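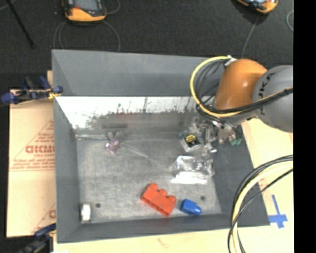

## 4. Fitting the Kendoven headset and checking electrode contact

Complete Section 3 (amplifier set-up) before starting. Allow 12 minutes for a first fitting.

1. Switch the amplifier to STANDBY. The status light turns amber.
2. Measure head circumference just above the eyebrows and select the matching cap from the colour chart inside the lid.
3. Seat the cap front to back. Centre electrode Cz midway between the nasion and the inion, then fasten the chin strap.
4. Fill each of the 24 electrode wells with conductive gel, starting with ground and reference. Stop when gel is level with the rim.
5. Plug the ribbon cable into port A. The connector is keyed and will not seat upside down.
6. Open Ametti, choose **Signal > Impedance** and wait for all channels to report.

**Note:** Gel that spreads between neighbouring wells bridges the channels. Bridged channels show near-identical traces and must be wiped and refilled.

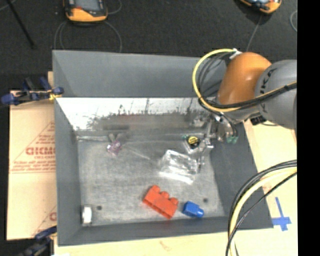
*Red-orange brick and smaller blue block on the tray floor.*

### 4.1 Baseline recording

1. Seat the participant and dim the overhead lights.
2. Set the sampling rate to 200 Hz.
3. Record 3 minutes with eyes open, then the same with eyes closed.
4. Label both files with the participant code and save them to the session folder.

**Caution:** Do not connect or disconnect the ribbon cable while the amplifier is in RUN. Return to STANDBY first.

**Caution:** Stop the session if the participant reports stinging or heat under any electrode. Remove the cap and rinse the skin with lukewarm water.

If a channel stays red after refilling, see Section 7.2.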